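**Guka electric steamer, single basket**
Item 581 – sold by Kubiak Kitchen Supply – page updated May 2026

The Guka is a small electric steamer for one or two people. We started to sell it because many customers asked for something simpler than the big Prokham models, which have a display, a timer with music and a booklet of 51 pages. The Guka has a base with a heater, a basket, a lid and a knob. Most people learn it in one evening.

It is made for a kitchen with not much space. The base stands on any flat surface that does not mind a little moisture. Please leave free air above it, and do not put it under a hanging cupboard if the cupboard is made of pressed wood – after some months the bottom edge will swell. I know this from my own kitchen.

## What it is good for

Buns and dumplings first of all. The heat is gentle and comes up evenly, so the dough has time to rise one more time before it sets. Vegetables are also good, especially carrots and green beans, and fish if you put a piece of baking paper under it. Rice is possible in a bowl, but it takes long and I would not buy the steamer for this purpose only.

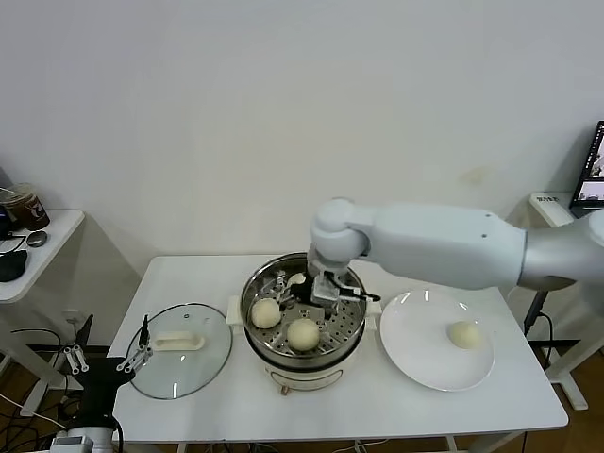 For buns, please give them space. Raw dough grows more than you expect, and two buns which touch will stay together and tear when you separate them. Small squares of paper help against sticking. Cabbage leaves do the same job and they give a nice smell. When the time is over, turn the knob off and wait three minutes before you lift the lid. If you open it too fast, the cold air comes in and the tops can fall down and become wrinkled. They still taste the same.

## First use

1. Wash the basket and the lid with warm water and a little dish soap. The base must never go under water; wipe it with a cloth.
2. Fill water up to the line inside the base. Use cold water from the tap.
3. Run it empty for seven minutes. There can be a light smell from the heater the first time. It goes away.
4. Pour out this first water and let everything dry with the lid open.
5. Keep hands and sleeves away from the basket when it is working, and use long tongs to take the food out. Steam burns are worse than they look.

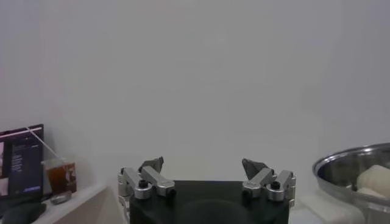
## Cleaning and hard water

In our town the water is very hard, and after some weeks a white layer appears on the heater plate. It is only lime. Mix one part white vinegar with three parts water, let it stand in the cold base for one hour, and wipe. Do not scratch it with a knife or a metal sponge. If you use filtered water you will need to do this less often.

The basket can go in the dishwasher, but the small holes sometimes keep pieces of dough. A soft vegetable brush is better for this. We sell one from Mesby, but any brush will do.

## Questions we receive often

**Can I add water during steaming?** Yes, but only hot water, and pour it slowly at the side. With cold water the steam stops and the buns become heavy.

**Does it turn off when the water is finished?** Yes, there is a dry protection in the base. Let it cool down before you fill it again.

**Can I put a second basket on top?** No. The heater is too weak for two levels. If you cook for a bigger family, please look at the two-level Prokham.

**Is a bamboo basket possible?** Some customers tried it. The diameter is not exact and steam escapes at the side, so we don't recommend it.

## Delivery and spare parts

In the box you find the base, the basket, the lid and a printed paper with steaming times. The lid and the basket can be ordered separately. In March the supplier changed the packaging, so the box can look different from the one you had before – the product inside is the same.

For spare parts please write to Hanna Szewczyk in our service office and tell her the number under the base. Without this number she must guess which lid you need, and the older lids are a little smaller.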